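Broteck workshop arm learns the milk carton in simulation before it meets a real kitchen

Sep 17, 2024

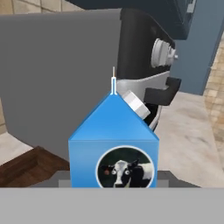 The members of Broteck, a shared workshop in the old laundry building in Lakico, have finished the first half of their kitchen arm project. The arm is meant to take a milk carton, carry it a short way and put it down again upright. For the moment it does this only in a simulated kitchen on the workshop computer. The real arm, which the group is building from bought motors and self-made links, has its base and its first two joints ready.

The project carries the name Gu and started in May. It was first planned as a small evening course about motors. After the second evening the participants asked if they could build one complete machine together, and the workshop agreed to give them the long bench beside the window.

The simulation came before the metal for a simple reason of money. A gripper finger for the real arm must be cut, filed, fitted and often thrown away. In the computer the group can change the length or the angle of a finger before supper and have results in the morning. Since May they have run 1,611 attempts with the carton, and in 1,591 of the attempts the program reached the end without an error message. This does not mean that the carton arrived well each time. The group keeps a separate list for the grasps that were good, where the carton was lifted, carried and set down on its bottom. On this list are 481 attempts, most of them from the last weeks.

The milk carton was chosen after a discussion which lasted a whole evening. Some members wanted to begin with a plain wooden block, as it is done in many books. The others found that a block teaches too little. A carton with a gable top has sloped sides where a finger can slide off, a thin seam on the top and a screw cap which stands out to one side. If the gripper comes from the wrong direction, it pushes against the cap and the carton turns. In the notes of the group this fault is called "the door knob", and it was the most frequent one during the summer.

The group tried three ways to avoid it. In the first, the arm had to turn the wrist until the cap was far from both fingers. This worked, but it was slow and the elbow often came too near to the furniture. In the second, the gripper went lower and took the carton by the body, below the slope. In the third, the arm moved the carton a little with one finger and then took it. The second way is now used for everything – the third one is kept for later, when there will be more time to study it.

The kitchen was also a matter of discussion. An empty room is faster to calculate, and the first trials were made on a bare floor without walls. Later the group put in furniture, wall panels and different floor surfaces, so that the view of the camera is not so clean. The program which looks for the carton had become used to the bare floor and made many mistakes on the first evening after the change. It needed more than 46 hours of new calculation before it was again at the old level.

Not everything can be tested in this way. The simulated carton has a fixed weight and behaves like one solid piece. A real carton gives way under pressure, and the milk inside moves when the arm stops quickly. The group has begun to weigh real cartons, full, half full and nearly empty, and wants to put these values in the program during the autumn. For the first tests with the real arm, the cartons will be filled with water and will stand in a baking tray.

The mechanical work goes on at the same time. The base plate was drilled at Broteck, and the motors for the shoulder were bought second-hand from Binov, a dealer of machine parts on the road to the harbour. One of them made a grinding noise and was exchanged. The links are made of aluminium tube, cut on the workshop saw. The third joint is waiting for a bearing of the right size, and the cables are still fixed with tape. A proper emergency stop has been mounted on the bench, and it must be within reach of a second person whenever the motors have current. This rule is written on the wall and is valid for everybody, also for the people who wrote the program.

The costs are kept low by sharing. Each participant pays a small amount per evening, and the tools belong to the workshop. The computer was put together from parts which members brought from home. It is loud and makes the corner very warm, so the long calculations are started in the evening, when the sewing group beside it has gone.

What the arm will do when it is ready is not yet decided. A part of the group would like to place it in the tea kitchen of the workshop, where it could take the milk from the counter and bring it to the table. Other members would prefer to use it for teaching, with a new object every month – a jar and a bag of flour have been proposed, and the bag is considered as the much more difficult one. Before that, the real arm should repeat at least the simple lift, and the group hopes to try it when the third joint is mounted and the fingers are cut. The drawings for the fingers are finished and hang above the bench.

Broteck is open for new members of the Gu project. Knowledge of programming is not necessary, as there is enough work with the saw, the drill and the soldering iron, and also with the lists of attempts, which have to be looked through one by one. Participants under 16 should come with an adult. Persons who have an old desk lamp with a strong joint, or aluminium tube which they do not need, can leave it in the box at the entrance, marked with the name of the project.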